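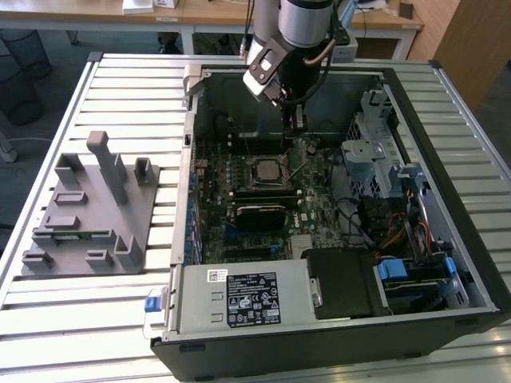
Planning and Budgeting for a Robot Cell: Notes for Unit 6

OK, so this unit is the money one. I know most of you signed up for the robots and would happily skip it, but please don't! I've watched good projects stall over a bracket that wasn't on the order form.

Our running case is the Lunau bench, where the job is working inside desktop computers: memory, processors, cards. When people price a bench like that they write down "arm" and stop. Then come the gripper, the fingers (you'll go through several sets), the table, the cameras, the cables and whatever holds the loose parts. Fixtures we print ourselves, and I still put $500 against them, mostly for the versions that end up in the trash.

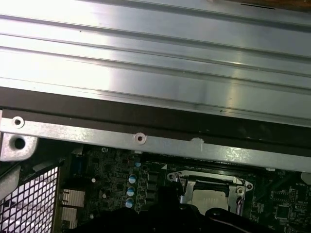

Cameras get their own line too. Metal cases throw a lot of glare, so if you're pricing a wrist camera, price the lighting along with it, and ask the vendor for a loaner before you sign. Cerkico and Belard both lend. Fikre wants a deposit, which you have to budget for even though it comes back.

Buy your practice computers used, and buy more than one of the same model. Sockets don't last forever, and a new model means new fixtures.

Timing: assume 30 days for quotes and another 30 for delivery. If you want to be running in January, count backward from there and add your own setup time on top (I always forget this part).

For next class, bring a one-page budget for your own cell with a spares line in it. Rough prices are fine, but tell me where you got them.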